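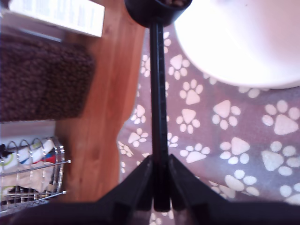
Would the portions be weighed, Katsuhiko Kaneko wished to know, or did the arm go by eye?

The question was put before the guests had taken their seats, and the Director of the Magalhães Institute answered it with her coat still on. The portions were weighed afterward, she said. The arm judged each scoop by sight. It had been asked for 150 grams that morning and had delivered something close to it.

The Institute's annual open day was held in the ground floor apartment, which had been furnished for domestic trials and was otherwise closed to the public. Visitors were requested to remain behind the cord. Printed programs were available at the door. The first demonstration, Evening Meal for a Household Animal, was scheduled for two o'clock and began at twenty past.

The arm, known in the program as Juser, took up the scoop by its long handle and carried a little dry food toward the white bowl. It moved slowly. A child asked where the dog was. The Director replied that no dog was required for the demonstration, and that the matter of a dog had been discussed at length the previous July.

Mr. Kaneko made a note. He had served the Wesusier Foundation as an assessor through three directors, and had the authority to recommend a grant or to withhold one. He had not mentioned to anyone that he had kept a dog himself until the winter, or that her bowl was still on his kitchen floor.

"Does it call her?" he asked.

The Director requested that he repeat the question.

"Before the meal. One generally calls."

The engineers conferred. The arm had no speaker. A speaker could be fitted, the younger of them said, at modest expense, and a name could be entered by the owner at installation.

"Flundo," said Mr. Kaneko. He spelled it for them.

The second demonstration concerned the folding of towels. It was well attended. Mr. Kaneko did not go through to see it with the others, and when an attendant came to lower the blinds he was standing at the cord with his hat in his hand, and the arm was reaching for the scoop again.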